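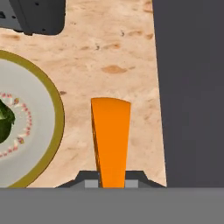 Gamthorpe, October

Project report, part 2: equipment and budget

Our brief was to plan a kitchen helper arm for the teaching kitchen at Semton and say what it would cost to buy. Total allowed: 3,000 pounds. We did all the trials in simulation first, so no money has gone on hardware yet. Good thing too, the first shopping list was well over.

What we ran. 119 simulated pick and place trials on one worktop layout: a plate with something green on it, an orange piece for the gripper to hold, light grey rectangular finger pads. We wanted to know what gripper to pay for before we paid for it. Lighting in the sim is kind to the camera, so real results will be worse. Not modelled: steam, crumbs, anyone leaning over.

Gripper. Two options on the list. The Ostrowski two-finger one is the cheaper and does what the simulated one does. The three-finger one from the same catalogue would eat most of the budget and we coudn't find a job in our task list that needs it. Recommend the two-finger, plus a spare set of pads. Pads wear. Put them in the first order, postage on small parts is silly.

Failures. 33 of the 119 trials failed. Most of those were the wrist coming down too near the plate rim, a few were the piece turning in the pads when held too low. Neither gets fixed by a dearer gripper. First one is path planning (free, our time), second might want softer pads (cheap).

Camera. Wrist view hides a fair bit behind the gripper itself, bottom of the plate for one. So we want a second camera looking down from the side. This was not in the original budget, it is now. Need a stand as well, and a longer cable than the one supplied.

Arm. Biggest cost by far. Werenton do a used one with a short warranty, new ones are out of reach. Still waiting on a written quote, so the figure in the table is from the phone call and should be treated as such. Ask about the controller! One seller lists it seperately.

Order of buying:
Arm and controller, once quote is in writing
Gripper and spare pads
Both cameras, stand, cable
Clamps and a washable mat for the worktop
Whatever is left stays as repair money

Still to do: check the worktop in Semton will take a clamp, measure reach to the far edge, ask if the sockets are on the same circuit as the ovens. Then rerun the trials with the side camera added, and with a wider gap between plate and arm. Full table of prices goes in the appendix when the quote comes.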